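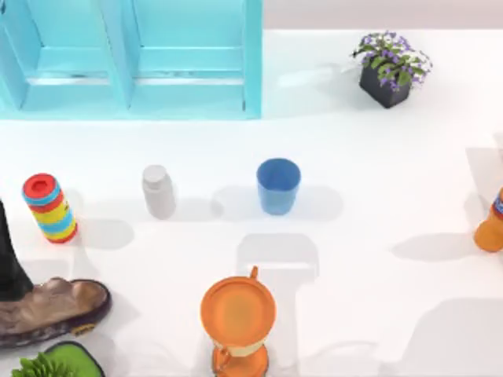
Malsha Wanigasekara would not keep a note-taking app that took longer than 3 seconds to open, and she said so in the first line of her review of Wurnel. The rest of the review was kind. She liked the search, she liked the plain layout, and she had no complaint about the price. But she had removed the app from her phone by the end of the week, and the slow start was the only fault she gave.

Chapter 4
Starting Up: What an App Does Before You Can Use It

Reviews like this one are common in app stores, and developers often find them hard to accept. The team at Gevach, the firm that makes Wurnel, had spent most of a year on search and almost no time on what happened between the tap on the icon and the first usable page. In this chapter we look at that short period. By the end of it you should be able to name the stages of a start-up, measure each one, and decide which work can be put off until later.

4.1 Cold starts and warm starts

When a phone opens an app that is not already in memory, it has to load the program from storage, set aside memory for it and run its first instructions. We call this a cold start. If the app was used a short time ago and the system has kept it in memory, much of that work can be skipped. This is a warm start.

Developers tend to see more warm starts than their users do. They open the app many times an hour while testing it, usually on a recent phone with plenty of free memory. A person who checks a shopping list twice a week will meet a cold start nearly every time. Measurements in this chapter are of cold starts unless the text says otherwise.

4.2 Where the time goes in Wurnel

Makis Chatzigeorgiou measured the start-up of Wurnel on a test phone holding 4000 notes. The time from tap to first usable page was 1584 milliseconds when the notes were short, and well over twice that when many of them had attachments. He found that the app read every note from storage before it drew anything, although the first page showed only the titles of the most recent ones.

The change he made was a small one. The app now reads the 200 most recent titles, draws the list, and fetches the remainder while the user is looking at it. Older notes cannot be searched until that second step has finished, and the search box shows a short message in the meantime.

Medve, a rival app, takes another route and stores a ready-made copy of the first page when the user leaves. The copy appears quickly but may be out of date if notes have been changed on another device. We return to this problem in Chapter 6, where Adura, a small syncing library, is used for the worked exercises.

Before reading on, choose an app you use often. Restart your phone, open the app and write down what appears first, what appears next, and when you can first type or tap. Keep your notes, as you will need them for Section 4.3.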